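2019-03-05

Glue-ups again. Heating was off in the back shop overnight and the clamps were freezing to touch. Put the fan heater on before anything else, had tea, came back.

Skenden panels first. Took them out of clamps, the ones Zoila and I did before leaving. Two are flat. The third has a cup you can see without a straight edge, hollow side up. Same glue, same clamps, same stock as far as I can tell, so it's the strips. Looked at the end grain and yes, all the rings going the same way on that one. My fault, I was laying them out by colour and didn't look at the ends. Alternate them next time or at least look. Have drawn an arrow on every end in pencil now for the rest of the pile, took ages.

Can the bad one be saved? Eliécer says rip it down the middle of the worst strip, flip one half, glue again. Loses a saw kerf and a bit for jointing. We have the width, just. Will try it. If it goes wrong it's offcuts for the bench hooks.

Moisture. Meter battery was dead, new one in. Stock from the Gulteo delivery reads 10 at one end of the stack and noticeably more in the middle, where it's been sat tight with no air through it. Restacked with stickers, wants leaving. Whoever unloads next please put stickers in straight away and don't lean things on the wall by the outside door. Wall is damp. Tala has asked the landlord about it since January.

Glue. Still on the Tóth. Open time on the tin is optimistic when it's cold, seems fine for a bit then skins over all at once. Did the long joint on my own and was chasing it by the last clamp. Two people for anything longer than my arm, really. Squeeze-out – I've gone back to leaving it until it's rubbery and lifting it off with the old chisel. Wiping with a wet rag just pushes it into the grain and then it shows up as pale smears under the oil. Rigoberto still wipes. His smears are on his boards.

Left everything 60 minutes in the clamps minimum, longer is better in this weather. Not planed till tomorrow.

Offcut glue joint test, the quick sort: snapped three over the bench edge. Two broke in the wood, good. One came apart clean along the glue line, shiny both faces, so starved or it had skinned before I closed it up. That was the last one I spread. Fits.

Surface prep. Belt sander left a dip at the near edge of one of the flat panels, my hand lifting off at the end of the stroke. Took it back with the no. 5 and a scraper. Should have started with the scraper. Grain reverses on one strip near the middle and tears whichever way you come at it, so very light cuts with a fresh burr, then 180, stop there before oil. Tried going finer on a scrap and the Terkis oil hardly soaks in, sits on top and goes patchy. Keep it coarse.

Thickness is coming out at 18 once it's all flattened. Drawing says more than that, need to ask Yesenia if the client minds. I don't think they will but ask BEFORE cutting the rebates.

Colour matching. Yesenia wants them "even" and I don't think we can do even with this lot, nor should we. Darker strips look fine to me if they're put somewhere on purpose, one band off to one side and the rest pale. Dotted all through it looks like a mistake. Small tan variations vanish once you stand back anyway. Talked her through the striping
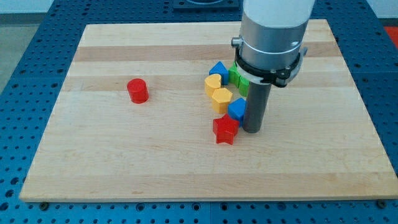
Pale strips, one darker brown band across the upper part. 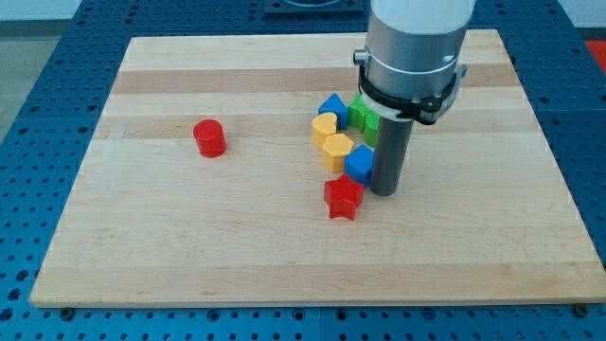
and she came round to it, mostly. So: one dark strip per panel, towards the back, everything else sorted light to less light. Ends checked for ring direction first, colour second. Writing that again becuase I will forget.

Edges. Small bevel on the front only, block plane, count the strokes so they match. Round over looks cheap on something this thin. Back edge left square for the wall.

Shopping: wax paper for under the clamps (black stains again where the bar touched wet glue), pencils, 200 biscuits, rags that aren't old towels, they shed. Need to price another four sash clamps as well, the two with the bent screws are not worth keeping and they pull the panel up as they tighten. Have put tape round them.

Oily rags: laid flat on the rail outside, not in the bin. Somebody had balled one up by the sander. Please don't.

Tomorrow – rip the cupped one, check the stack with the meter, ring about thicknes, sharpen scrapers before starting this time

Questions about this notebook: ask Tala Najjar in the office | © 2019 the workshop | Back to top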